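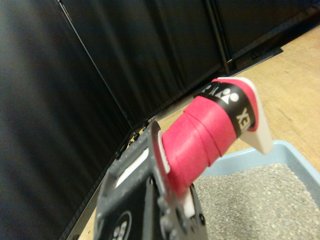
Skondale, 2019-08-21

Search this guide Go

Section 4. Replacing the grip tape

Your Twal stringing bench came with a roll of overgrip, and sooner or later you will want to use it. The bench holds the racket by the head. Your hands do everything else, including most of the damage.

Bright pink tape shows every lump in the winding. Black forgives a great deal. Choose according to your self-esteem.

Before you start

Set the bench lock to HOLD. If you strung the racket today, let it rest overnight first. Aled Mathias, who wrote the first edition of this guide, didn't, and the first edition has a whole page on frames.

1. Peel off the rubber collar at the top of the grip and slide it up the shaft. Don't cut it. The spare is part 1590 and we are always out of it.

2. Find the end of the old tape under the collar and unwind it slowly. Old tape comes off in one long ribbon or in 78 tiny pieces, depending on how long you put this off.

3. Wipe the handle with a dry cloth. Leftover glue can be rolled off with your thumb.

CAUTION: No solvents. They soften the handle paint, and then you have a second hobby.

4. Peel the backing film from the new tape. There is a clear film on the front as well. If your grip feels like a sandwich bag, go back and look for it.

5. Start at the butt end with the narrow, tapered tip of the tape. Right-handed players usually wind so the edges face down the handle. Left-handed players go the other way and are used to it by now.

6. Turn the racket, keep the tape still, and pull with a light, steady tension. Overlap each turn by the width of a pencil lead. More overlap gives you a fatter grip with bigger ridges, which some people like.

7. At the top, cut the tape at a slant and fasten it with the finishing strip. Slide the collar back down over the join.

NOTE: The finishing strip in kit 3571 is printed. It will end up crooked. Tormod Sæther in our Brerport workshop has wound 700 of these and his are crooked too, though he calls it an angle.

8. Squeeze the handle along its full length for half a minute, then release the bench lock.

If the tape slips

Unwind to the loose turn and rewind with more pull. If it slips again, the tape has picked up lint and is finished. Kondance tape can be rewound twice. The cheap stuff can be rewound once, in theory.

Section 5 covers grommets. Have a snack first.

Shares 12 Comments 3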